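Home | Makers | Kitchen & Table | Around the House | Archive | Subscribe

A Basket on Every Table

23 August 2021

Wayne Dufour was already on his second cup of coffee when I got to Gunport, and he had set one out for me too, with the saucer on top to keep it warm. I had come to talk about baskets. We talked first about his knees, then the road in, then a peach pie that had gone wrong over the weekend, and I would say it was a good half hour before either of us said the word basket at all. I didn't mind a bit.

Wayne sells them out of a long, low building that used to be a feed store, under the name Joda, which was his grandmother's nickname. He doesn't weave much himself anymore. "I can mend," he told me. "I can put a rim back on, I can replace a stake, and if you gave me a week and left me alone I could make you something you'd be polite about. But the people I buy from are so much better at it that it feels silly to compete."

He got into the business sideways. For years he drove a delivery route for a restaurant supply house called Dudier, hauling bread and rolls before dawn, and he noticed that the places he liked best all put their bread out in baskets. "Real ones, with some weight to them. You'd walk into the back of a diner at five in the morning and there would be a stack of them by the door, all a little beat up, and I just thought they were handsome. I started asking where they came from. Half the time they had no idea."

When he left the route he bought a lot of 500 from a shop that was closing, sight unseen, and stored them in his sister's garage (she has forgiven him, mostly). It took him two years to sell them. By the time they were gone he had customers, and the customers wanted more.

The one he kept coming back to while we talked was the wide, low tray style, in a dark brown with some red in it. He likes it for bread, and he likes it even better for all the things that aren't bread. Mail. Mittens. Clean dish towels, rolled up, next to the stove. "My wife keeps the remote controls in one, and I can tell you it has saved our marriage on several occasions," he said, and then he laughed for quite a while.

I asked him how a person who doesn't know anything about baskets — and I was thinking mainly of myself — ought to look one over before buying it. He was delighted with the question.

"Set it down empty on something flat," he said. "A table, a counter, the floor, I don't care. Then leave it be for a minute and look at it. People pick a basket up and turn it over right away and start pulling on it. Look at it sitting there first. See if it sits." 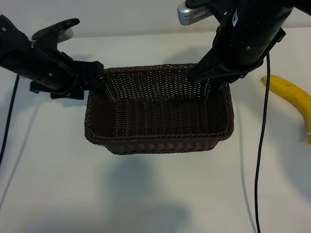
What Wayne looks for

The rim comes first with him. He wants it thick and rolled, going the whole way around, and he runs his thumb along it with his eyes shut. "That's where your hands go, every single time. If the rim is mean and skinny, you're going to hate that basket by Christmas."

Then the weave. He likes an over-under pattern pulled up tight, and he'll look hard at the floor of the basket, where he says a weaver in a hurry tends to get caught. The sides he wants sloping outward a little. It makes the thing easier to reach into, and it makes a pile of rolls look like more than it is, a trick he says he learned from a diner cook and has never been ashamed of.

He's fond of rounded corners, too. "A square corner looks sharp in the store. Then you get it home and knock it against the door frame, and knock it again, and pretty soon you've got ends poking out. A round corner just sort of bumps along through life."

As for the color, he'd rather you bought the darker ones if there are children in the house. He has sold plenty of the pale kind and will go on selling them, but he has also had plenty of them come back for cleaning, and he has opinions about grape jelly that went on longer than I can fit here.

Looking after one

His advice on care was short, for him. Brush out the crumbs with a dry pastry brush. Wipe it with a damp cloth if you must, and let it dry in the shade with air under it. Line it with a cloth for anything greasy. Don't keep it on top of the refrigerator, where it will dry out and get brittle, and where, he pointed out, you'll fill it with dead batteries.

Come September he is setting aside one corner of the store for a small line called Kaewsai, deeper baskets with lids, meant for blankets and yarn. He showed me the order sheet twice. He has 11 coming to start, and he has promised four of them already, one to the sister with the garage.

I left with a bread basket under my arm and a bag of slightly flat peach pie in it. "Use it for something tonight," Wayne called from the door. "Don't go saving it!" It is on my kitchen table now with the bills in it, and two lemons.

879 shares | 3 comments

Comments

rollsandbutter: I have my mother's bread basket and the rim is the only part that has never needed fixing. He's right about that.

Pat in the valley: Guilty of the top of the refrigerator. Moving it today. Does he do mail order?

T. Okafor: More about the grape jelly please!

Previous | Next | Back to Makers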